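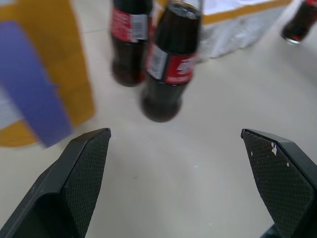

Mendside puzzle room – pre-opening check, September. Checked by Graciela Gallardo. Items are marked OK, Note or Fail. Surface wear is graded 1 to 3; small white scuffs and chips like the ones near the top of the right finger are grade 1 and get a Note.

1. Sliding floor blocks, 22 in set. Note. Edges sanded, grade 1 wear on most. Block 17 sticks in the corner track.
2. Pinch points at block stops. OK. Rubber bumpers all in place.

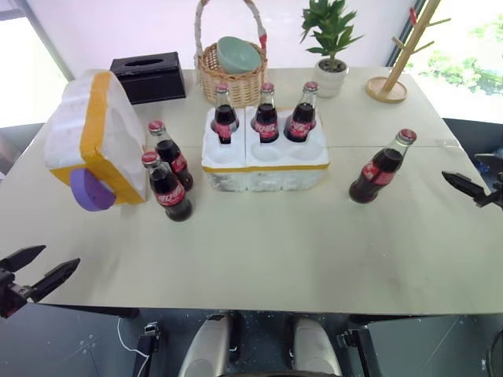
3. Exit door release. OK. Opens from inside with power off. Tested at 9 a.m.
4. Emergency lighting. Fail. Unit over the maze wall went out after about 5 minutes. Wenceslao Montecinos to replace the battery before opening.

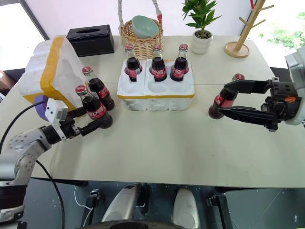

Photo: Karim Slaoui
5. Magnetic locks on the Bragança chest. OK. Lid stays up on its own – hinge was tightened last month.
6. Loose small parts. Note. One peg missing from the Cedano board, spare ordered.

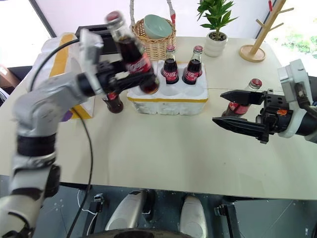 Bottle held over the left end of the foam tray.

7. Hint intercom. OK. Some hiss at full volume.

Recheck of item 4: Pin-yu Ko.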